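Paper Does Not Need to Be Expensive

2026-05-02, by Boris Šimek
Filed under: Papercraft, Opinions

I make cards by hand since many years, and every December I hear the same question at our table in Bernov: which paper did you buy? I think it is the wrong question, and I want to explain why.

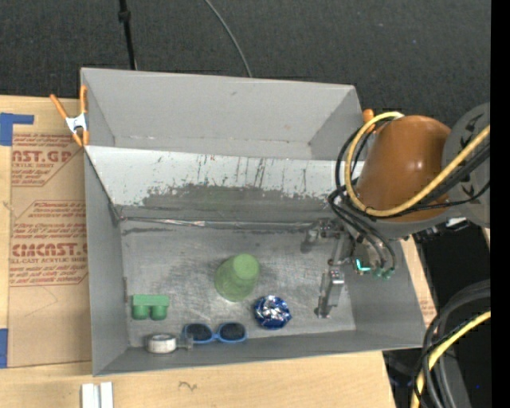 What the shops teach us

The shop in Pudov has a whole wall of cardstock. The heaviest sheet there is 414 crowns for a small pack, and people buy it because they are afraid. They believe that a thin paper will make their card look poor. I believed it too. I bought three packs and then I did not dare to cut them, so they stayed in the drawer for two winters.

In the same time I made my best cards from wrapping paper, old maps and the backs of calendars. With such paper I was not nervous. I folded it wrongly, I folded it again, and my hands learned something.

Where I do not agree with my friend

Bořivoj Sýkora says that cheap paper goes yellow and that we owe a good material to the person who gets the card. About the yellow colour he is right. I have a card from my aunt which is now nearly brown. But I still have it, and I would not change it for a white one.

I also admit that for watercolour the cheap paper is hopeless. It makes waves and the colour sits in the holes. There I pay, and I don't complain much.

For a beginner I would say: spend your money on a sharp knife and a good bone folder. Take the paper from what is at home. The wall in Pudov can wait until you know what you want from it.

Contact | © Boris Šimek | Back to top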